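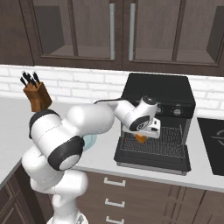
About Nondimon

Nondimon supplies coffee, tea and pantry goods to workplaces in Rivera and the towns nearby. We deliver to offices, clinics, repair shops, two school districts and a number of small hotels. Most of our customers have fewer than 50 employees and no kitchen staff of their own.

How we started

The company began as a roasting business on Prallumell Street. It sold whole beans to restaurants and had a small counter in front for walk-in sales. Office managers kept asking whether we could drop off ground coffee along with cups, filters and sugar, and after a while those orders were bigger than the restaurant orders. We closed the counter and moved to the warehouse on Grirkia Road, where we still are. Roasting and packing are done in the same building.

What we do

We roast 12 coffees year round. Two of them are decaf. Each September we add a darker holiday roast and keep it on the list until it sells out. Our teas come from an importer and are repacked here in boxes sized for a break room shelf.

We also sell and lease brewing equipment, from plain drip brewers to espresso machines. Leased equipment includes installation, a water filter and routine cleaning visits. If a leased machine breaks down we repair it or replace it with one of the same size. Equipment you bought somewhere else can be serviced too, but parts are billed separately and some older models are hard to get parts for. Call before you schedule.

Pantry orders can include milk, creamers, sweeteners, crackers, fruit and paper goods. We do not carry alcohol or hot meals.

Deliveries

Every account has a set delivery day. Drivers bring the order to your kitchen or break room, put it away if you want that, and take back empty crates and flattened boxes. The delivery area covers Rivera, the airport district and the county as far north as the reservoir. Addresses past the reservoir are handled case by case. There is a minimum order for delivery but none for warehouse pickup.

Contracts

Coffee and pantry accounts have no contract and can be paused at any time, including over summer break for schools. Equipment leases run for 2 years. At the end of a lease you can renew, return the machine or buy it at the listed price.

Our people

Drivers, roasters and service technicians are all company employees. New drivers ride along with an experienced driver before taking a route. Technicians are trained in our own shop on the machines we lease. Open jobs are listed on the Careers page.

Where we are now

We currently serve 968 accounts. Nearly half of them came to us through another customer. The warehouse office is open weekdays for pickup, samples and equipment demonstrations. Please use the side entrance on Grirkia Road, as the front gate is for trucks.

Page last updated 7 May 2019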